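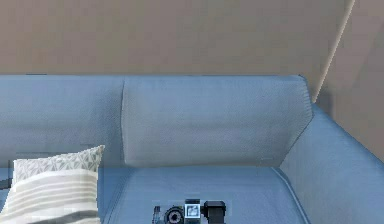
Gripper over the seat cushion, simulated living room.

Workshop tips: software for a tidying arm

Run every new routine in simulation first. Keep the simulated room and the real one in separate configuration files, and load the limits from the file. Values typed into the code get forgotten.

Soft furnishings. A cushion has no fixed height. Set the planner's surface 2 cm above the modelled seat and let the force threshold end the descent. Reduce speed to 40 mm/s for the last part of the move. Plain upholstery gives a depth camera little to match, so fit the seat plane over several readings and discard the outliers. Piping and seams should be filtered out before the grasp planner runs, or it will propose them as edges.

Markers. Check the printed size against the size in the detector settings. Sorin Dumitrescu traced a week of poor grasps to a border counted as part of the pattern. Clean markers with a dry cloth and recalibrate after any knock. 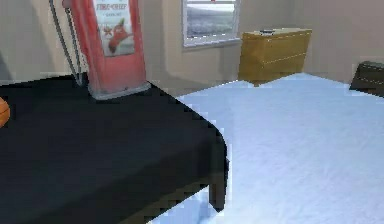

Tables. Dark tops return patchy depth. Define the table as a fixed box in the planning model and use the camera only for what stands on it. Give tall items a collision shape that covers their full height, including any part outside the camera's view. Hoses and cables are best enclosed in one generous box. Balls need a stop condition: if the position changes between two readings, cancel the grasp and look again.

Logs. Save the planned path beside the measured one. Jullau writes both to a single file, and Piret Toom's script for plotting them is in the tools folder. Delete failed runs only after the cause is written down.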